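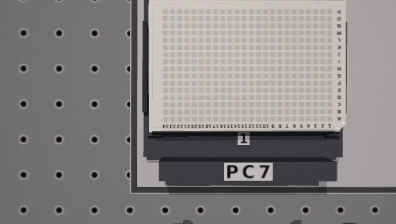 Moving house with smart home devices: common questions

By Siebe Brouwer
Updated May

We get more of these calls in spring than at any other time of year, mostly from people moving in or out of the new estates at Sketthorpe. The answers apply to Nodosia hubs and to anything paired with one.

Should I take the hub with me?

That depends on what you agreed with the buyer. Plug-in items such as the hub, lamps and speakers normally go with the seller. Wired items such as thermostats, doorbells and light switches normally stay. Put it in writing on the fixtures and fittings form, with the model names.

I'm leaving the thermostat behind. What do I need to do?

Open the Trunik app, choose the thermostat, then Remove from home. Wait until it drops off the list before you unplug the hub. If you unplug the hub first, the thermostat stays tied to your account and the new owner can't add it. The heating will still work from the buttons on the wall.

Does removing a device wipe my data?

It removes your schedules, your address and the names of anyone you invited. The energy history stays in your account for nine months and is then deleted. You can delete it sooner under Privacy.
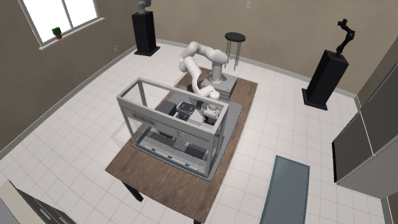
White robot arm and open-topped enclosure on a wooden table

The previous owner left devices in my new house. Can I use them?

Yes, once they have been released. Ask the seller or their agent to remove them from their account. If you can't reach them, send us your completion letter and a photo of the serial number on each device. We aim to release them within seven working days.

Door locks are handled separately. We don't release a lock without proof of ownership, and we suggest you change the code and the mechanical key on the day you move in.

How do I set up the hub at the new address?

Connect it to the new router and hold the button for eight seconds until the light turns amber. In the app, choose Change address and keep the old home name for now. Your routines are stored under that name – if you create a new home first, they won't carry over.

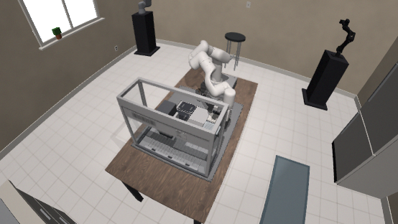

Once the hub is back online you can rename the home and move devices between rooms. Sunrise and sunset timers update overnight.

Will my Maeng sensors still pair?

Most will. Older Maeng door sensors running firmware below 107 need an update first, and this has to be done while they are still connected to the old network. Do it before moving day.

My broadband isn't live yet. Will anything work?

Wall switches and timers already saved on the hub will. Voice control, alerts and remote access won't – they all need a connection.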